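Two Arms and a Table: A Conversation with Rosângela Portela

Members' Projects, Skekungate Shared Workshop

Members of the Skekungate workshop will be familiar with the project known as Ra, which has occupied a corner of the main room since January. It is a two-armed robot intended for ordinary household work at a table, and it is being put together by Rosângela Portela and Dong-geon Won in their own time. Ms Portela agreed to be interviewed for the members' pages and to answer the questions most often put to her by other users of the building.

She began by correcting a common belief that the arms were made on the premises. "We bought them second-hand from Provex, as a pair, without the controllers," she said. "What we have made is everything between the arms and the table. The mounts, the wiring, the power supply, the software, and a great many brackets that are now in the scrap bin." The purchase came to a little over 1000 pounds, shared equally between the two members, and a further 70 pounds was spent on cable alone.

Asked why the project had settled on crockery, Ms Portela replied that the choice had been made for practical reasons. Bowls, plates and cutlery are cheap, they can be replaced from any charity shop, and they present difficulties that a set of wooden blocks does not. A bowl resting on a plate must be treated as two things. A spoon lying in a bowl is harder still, as the fingers have to go down inside the rim and close on something thin without pushing the bowl away.
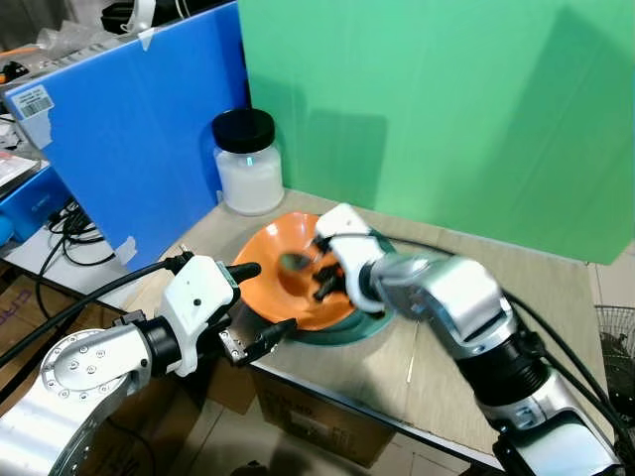

"The spoon took us longer than the rest of the table put together," she said. "If the finger comes in too steeply, it presses the spoon flat against the side and there is nothing to hold. If it comes in too shallow, the housing meets the rim first. Dong-geon rewrote that approach 6 times, and I would not say it is finished."

Mr Won, who joined the conversation part of the way through, agreed that it was not finished. His own background is in lift maintenance, and he has taken charge of the mechanical side. He explained that the two arms are meant to share a task, so that one may steady a dish while the other works in it. In his view this is the chief reason for having a pair. "With one arm you chase the bowl across the table," he said. "With two you can hold it still, but then you have two chances to knock it."

The matter of cables was raised, as several members have asked about it. Ms Portela stated that the thick black leads to the grippers are run along the outside of each arm by choice. An earlier arrangement held them close with clips, and a clip failed during a wide movement and pulled a connector out. They now have enough slack to follow the wrist through its full travel. She accepts that the result is untidy - "it looks like the back of a television" - but has no plan to change it before the summer.

The software was described more briefly. Movements are first recorded by guiding the arms by hand, and the recordings are then used to train a small model which runs on a desktop computer at Ms Portela's home. The pair had originally written each movement out as a fixed list of positions. This was given up when it became plain that a mug set down a finger's width from its usual place would defeat the whole sequence.

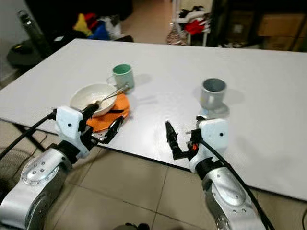
Dirty dishes have been used wherever possible. Ms Portela holds that a clean bowl is a poor test, as food on the surface changes how it grips and how it appears to the camera system. "Nobody wants a machine that clears away clean dishes," she said. Mugs are judged the easier of the drinking vessels on account of the handle, although Mr Won pointed out that the handle is only of use when it is turned to a side the arm can reach. A plain cup must be taken by the wall or the rim, and a light one will tip if the fingers do not close evenly.

On the question of safety, both members confirmed that the workshop's rules for powered equipment are followed. The arms run at reduced speed, a stop button is kept within reach of whoever is working, and no session is held with fewer than two people present. Sessions are limited to 4 hours.

The pair have been invited to bring Ra to the makers' afternoon at Faltgate and have not yet decided whether to accept. The mounts would need to be taken down and the whole arrangement lined up again on arrival, a job that Mr Won does not look forward to. Ms Portela is more willing, provided that a sturdy table can be promised in writing.

Members who wish to see the project at work should speak to either of them in the evening, after six o'clock. Donations of unmatched crockery may be left at the front desk.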